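Good Practice for Recording Cable Handling: What We Wrote Down and What We Followed

Project report, October
Course: Automation and Society, group project

1. Why we wrote rules at all

Our project began with a sentence in the assignment sheet: "Collect demonstration data responsibly." The sheet did not go on to say what responsible meant, and when we asked, we were told that finding out was the assignment. So we found out, over most of a term, with a lot of cables.

The task itself is easy to state. A person takes cables out of a pile, frees them from each other, coils them and puts them away. A camera at head height records the hands. The recordings go to a training set called Podance, which we built for a two-armed robot that currently cannot coil anything. We chose cables because they are cheap, everyone owns too many, and robots are bad at them.

We started from a two-page guideline by Voven, the student robotics club, and a longer one from a company named Grakance that had let an earlier group borrow its checklist. The Voven guideline is friendly and vague. The Grakance checklist is neither. It has 50 items, and four of them are about filling in the checklist.

2. What counts as one demonstration

Our first argument lasted two meetings. Is one demonstration the whole pile, or one cable? If it is the whole pile, a single bad moment spoils a long recording. If it is one cable, you have to decide when a cable stops belonging to the pile, and a cable has its own opinion about that.

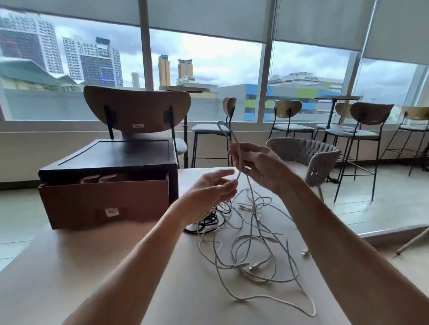

We settled on one cable per demonstration, starting when a hand first closes on it and ending when it is let go of for good. Putting it down to get a better grip does not end it. Putting it down in disgust does. We wrote the second rule as a joke and then needed it often enough that it stayed in.

By the end we had 2000 demonstrations by this definition. Under the whole-pile definition we would have had far fewer and a much less impressive title slide.

3. The rules we kept

These are the ones that survived to the final version. The wording is as the group agreed it, with comments added for this report.

Rule 1. Forearms bare, no rings or watches. The Grakance checklist asks for this so that the wrist can be tracked. We first added gloves for privacy, tried them, and found that we had recorded a person fighting with gloves.

Rule 2. Do not perform. People who know they are teaching a robot slow down and become very graceful. The robot does not need graceful. Work at the speed you would use at home if you were slightly late.

Rule 3. Keep the mistakes. If you pull the wrong loop and the knot gets worse, carry on and fix it. Label the clip "recovery" afterward. An early draft said to delete these clips, and we would like that draft forgotten.

Rule 4. Leave other objects on the table. A cleared table makes nice footage and a robot that has never met a box. Cards, packaging and open drawers can stay, as long as nothing readable is private.
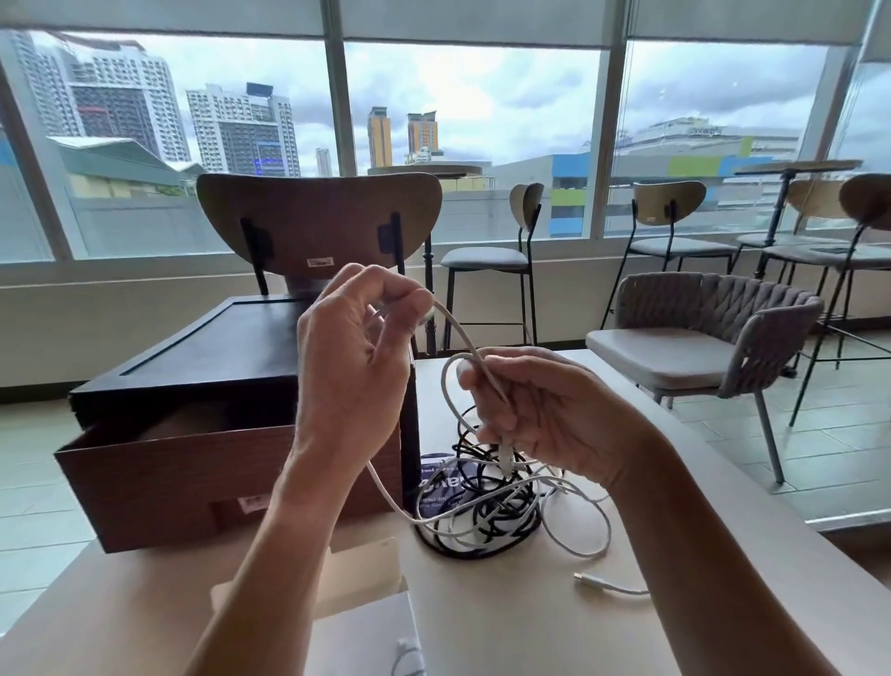
Rule 5. Nothing plugged in. Every cable is disconnected at both ends before it goes in the pile. We put this in last and agree that it should have been first.

4. Consent and identifying marks

We had assumed that hands were anonymous. The ethics form did not share this assumption. It asks about "faces, voices and other identifying features," and it took us some time to admit that hands and arms can have identifying features too. Scars count, and so do tattoos. So does anything on a phone screen.

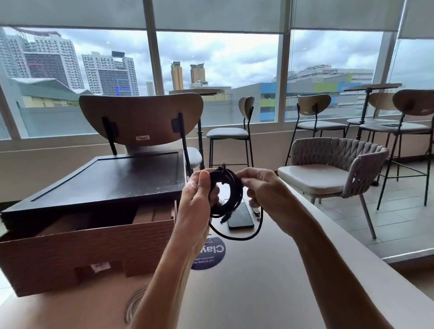

Our consent sheet now has a separate line for skin markings, and the person recording can choose to have them blurred or left alone. Blurring is done before a clip enters Podance. Phones stay face up or face down as their owners like, but the screen has to be off. Audio is not kept. We listened to a little of it first, and it consisted mainly of words we could not hand in.

Anyone who took part can also withdraw. We tested this by having one group member withdraw for an afternoon, and getting all of the clips out of the set took longer than recording them had. The file names now carry a participant code, something the Voven guideline recommends on page one.

5. Labeling

Labels were written in Fikre, the annotation tool the department already had. It allows 3000 characters per comment, and one of us took that as a target. Our final rule is one line per clip: cable color, start state, end state, recovery yes or no. "Start state" is either tangled or coiled. We dropped "slightly tangled" when two labelers could not agree on a single clip.

6. What we would change

Two people should label every clip, and they should not be sitting next to each other. The rules should be printed and on the table, in large type. Ours lived in a shared document that had been edited during recording, so the early clips follow slightly different rules from the later ones. We have marked which is which in the appendix, as far as we can reconstruct it.

The robot has not been trained yet. That part belongs to next term's group, who will receive the clips, this report and the box of cables.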